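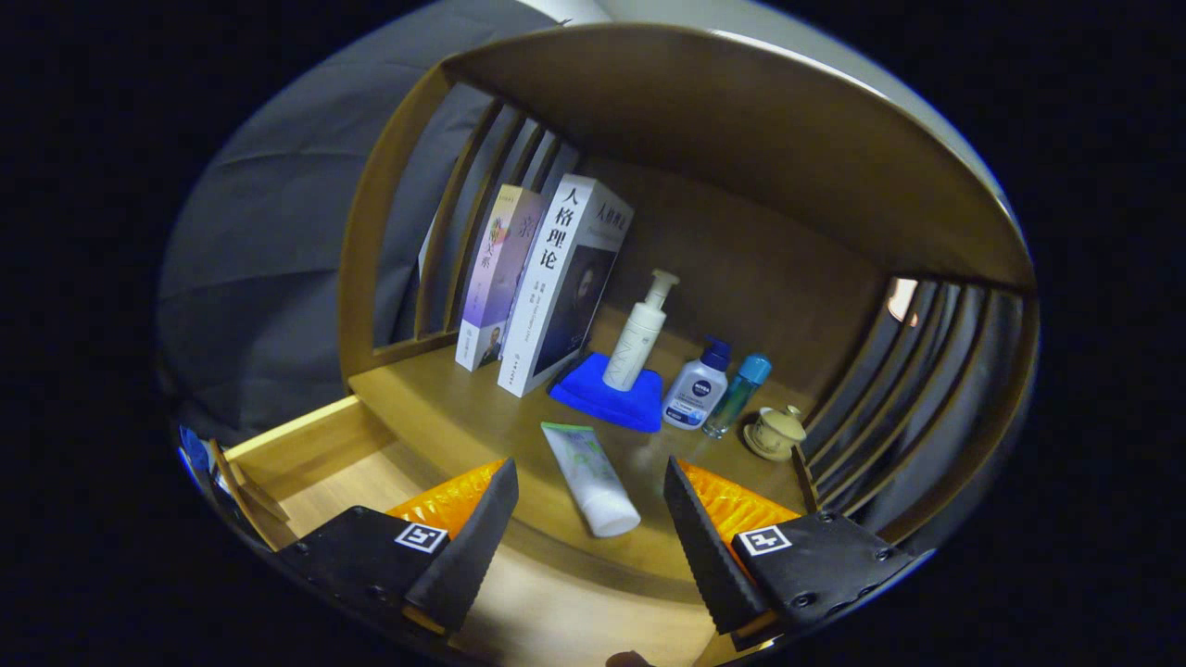 Figure 3. One open compartment of a slatted wooden cabinet, with books, toiletries and a lidded tea cup on the same shelf.

4.2 Mixed shelves and how people read them

I went into this part of the study expecting bathroom things in one place and reading things in another, and I was wrong pretty quickly. Of the 33 cabinets we looked at, 14 had at least one shelf where books and skin care stood side by side. Figure 3 is the one I keep coming back to (Zuweira Nutsugah, who did the second round of coding with me, is tired of hearing about it). Two books stand upright against the back at the left, one of them a white volume titled 人格理论, "personality theory", and then you get a folded blue cloth, a pump bottle of facial cleanser, a small NIVEA men's bottle, a slim bottle with a teal cap and, over at the far right, a cream and gold tea cup on its saucer.

Under the coding scheme from Section 3 this shelf is a headache. Sorted by use, it breaks into reading, washing and drinking, with the cloth hanging somewhere in between. Sorted by shape, though, it's surprisingly calm! Most of what stands along that row is taller than it is wide, and the tea cup is the odd one out. We ended up giving the shelf two codes, "mixed by use" and "row by form", and I still think that was the right call, even if it made the tables in Section 5 longer than I'd like.

The cloth took up a whole afternoon. The cleanser stands on top of it, so is the cloth a stored item or part of the shelf, like a mat? Benedicta Annan coded it as a mat and I coded it as an item. Our rule now is that a folded textile with something standing on it gets both labels, and we went back through all 2611 object entries to apply it the same way everywhere. That changed more entries than I had guessed it would - mostly hand towels under soap dishes.

Then there's the white squeeze tube with the pale green cap end, lying diagonally in front of the row. We coded lying objects separately from standing ones all through the study, and I was careful not to read much into them. A tube on its side may have been put down in a hurry, or that may simply be where it lives. A still picture can't settle that, so "lying" in our tables describes position and nothing else.

The open drawer at the left raised one more question, about where a shelf ends. Catarina Sampaio wanted drawers counted with the compartment next to them, and in the Bridholm pilot that's how it was done. I found it muddied things, so for the main study drawers are their own unit and anything inside them is left out of the shelf codes (the small blue-and-white object in this one included). Readers comparing our results with the pilot should keep that in mind, especially for the item totals per shelf, where the two sets of numbers don't line up. Section 4.3 takes up the drawers.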